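What Is It Like to Move to Another Country?

Imagine waking up one morning and the cereal box is in a language you can't read. The light switch is outside the bathroom, the neighbors eat dinner when you would be in bed, and everybody at school kisses hello on both cheeks! That is a little bit what it feels like to move to a new country, and lots of children do it every year.

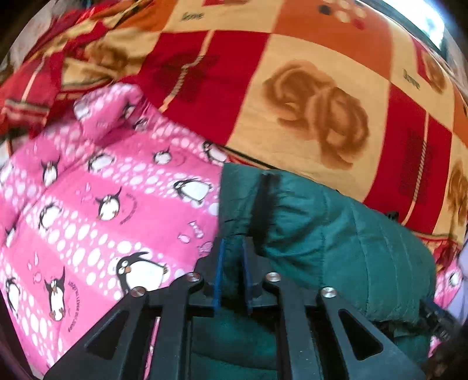 By the Pirnard Kids team | Wed 18 February | Reading time: 2 minutes

Why do families move?

There are so many reasons. A mom or dad might get a new job, or a family might want to live closer to a grandma, or the grown-ups may simply have dreamed for years of living by the sea (grown-ups do have dreams like that, you know). A person who goes to live in a country that isn't their own is sometimes called an expat. That is short for "expatriate," a long old word that comes from Latin and means somebody who is out of their homeland.

What do you take with you?

Not everything, I'm afraid. Let's pretend your family is moving to the town of Bunnag, on a hill with 165 steps between the bus stop and your new front door. Would you want to carry a piano up there? Most families choose their favorite things, give some away, and send a few boxes ahead. It helps to find out about the weather first, and to keep one small bag just for you — a book, a game, the stuffed rabbit you don't tell people about. 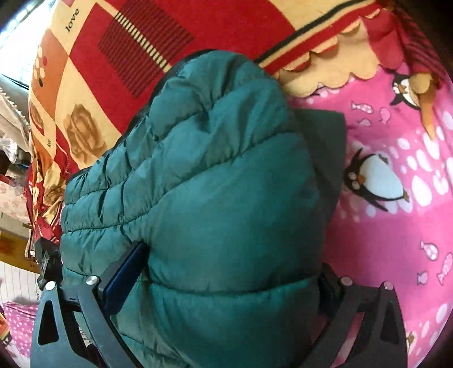
How do you learn the language?

Bit by bit, and with plenty of funny mistakes along the way. Start with five words: hello, please, thank you, yes and no. You can go a surprisingly long way with those! After that, listen to songs, read the signs in shops, and play with other children, who are usually wonderful teachers and never give homework.

Is it okay to feel homesick?

Of course it is. You can love your new street and still miss your old one, even on the very same afternoon. Call your friends, cook something that smells like home, and tell a grown-up when you're sad.

Try this!

Draw two houses, one here and one far away, and write inside each what you would miss if you left it.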